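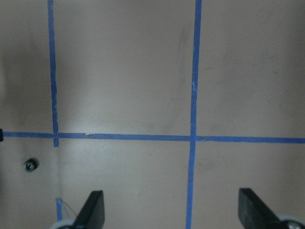 Ticket: Tape grid on bench 3 – who signs off the layout?
Queue: Cell support, Zemeo site
Raised by: Ignacio Montes
Priority: Normal (raised as High, changed by support)
Status: Closed, with follow-up

Original report

The new bench rule came in with the July update from Aranda. It says every manual placement bench has to carry a taped grid, that the grid must be "clear, continuous and square", and that the arm may not be run on a bench that fails the check. There is no drawing and no tolerance. It doesn't say who does the check either.

Bench 3 has a grid in blue painter's tape. One of the uprights stops just past the crossing and picks up again much lower down, with bare bench in between. The cross strip has a nick in its upper edge next to that same crossing. The wider upright leans a bit and its edges are scuffed. By the wording of the rule we should stop. By any practical measure I can't see what difference it makes, as the arm doesn't read the tape. Please advise before the afternoon shift. I'm not stopping a bench over a word, and I'm not running it against a written rule either.

Reply from support, 09:40

Hello Ignacio, thanks for raising this. Please re-tape the bench in line with the rule and confirm when done.

Reply from Ignacio Montes, 09:55

In line with which part? If I re-tape by eye I'll get another grid that leans, and the next person will raise the same ticket. "Square" to what – the bench edge, the arm base, or the fixing holes? They don't agree with each other. I measured bench 3 and bench 5 this morning and the bench edge is out against the arm base on both.

Reply from support, 10:30

Fair question. Passed to the rule owner at Aranda. In the meantime, can you tell us what the grid is used for on your benches?

Reply from Ignacio Montes, 10:50

Operators use it to put parts back in the right cell between runs. The placing positions come from the taught points. I've been told by two different people that the tape is also "for safety", and neither could say how. A line on a table doesn't keep a hand out of anything. If it is meant as a boundary then it belongs in the risk assessment with everything else, and it isn't in there. I looked.

What I did try, so that we have something better than opinions:

1. Ran the standard place routine 15 times with the tape as it is. All 15 inside tolerance.
2. Asked the operator to reset the parts by the tape alone, 15 times. Three went into the wrong cell, all three next to the gap in the upright.
3. Laid a temporary strip over the gap and repeated step 2. None wrong.

So the gap does matter, for the person and not for the arm. I'll own up to having expected no difference. It is one operator on one morning, and I wouldn't hang a standard on it, but it's more than the rule came with. The nick and the lean made no difference that I could find.

Reply from support, 13:15

Answer from the rule owner, copied here in full: "Continuous means no visible break within the working area. Square means to the arm base. Small damage at an edge is acceptable if the line can be followed." They will add this to the next revision.

Reply from Ignacio Montes, 13:30

Better. Still no number for square. Hundetti had the same argument over floor markings and settled on 5 mm over the length of the strip, which can be checked with a steel rule. I'd take that over "square" on its own. I'd also like a line about loose wires near the fingers, as people are checking the tape and walking away happy without looking at anything that might really snag. If there's going to be a bench check, let it check something useful.

Also, "working area" needs defining. On our benches it could mean the reach of the arm or the part of the table the operator uses, and those are different sizes.

Reply from support, 14:05

The 5 mm figure has been forwarded as a suggestion. Cable routing has its own section (section 7), so it won't be added to the bench rule, but a pointer to section 7 can be. "Working area" is with the rule owner.

Action taken on bench 3

Arm stopped and isolated before anyone leaned over the bench. Broken upright lifted and replaced in one length, measured from the arm base. Cross strip left alone. Wide upright replaced as well, as it was well over 5 mm out once I had something to measure it against. Fixing holes kept clear of tape. Step 2 repeated after the work, 15 resets, none in the wrong cell.

Interim practice for Zemeo benches until the revision arrives

Stop and isolate the arm before touching the tape.
Measure from the arm base, never from the bench edge.
One length per line, no joins in the middle.
Replace a line if there's a gap in it. Leave scuffs and nicks.
Look at the cable run while you're there and report it under section 7.
Initial the bench sheet with the time.

Closing note from support, 15:20

Closed as resolved for bench 3. Follow-up open with Aranda on tolerance and working area. Skekusa has asked for a copy of the interim practice for its own benches.

Comment after closing, Ignacio Montes

They can have it, but please send it marked as interim. The last time one of our stopgaps went to Skekusa it came back to us as a requirement – with our own typing mistake still in it. Bench 5 has not been re-taped yet and should stay off until I've measured it.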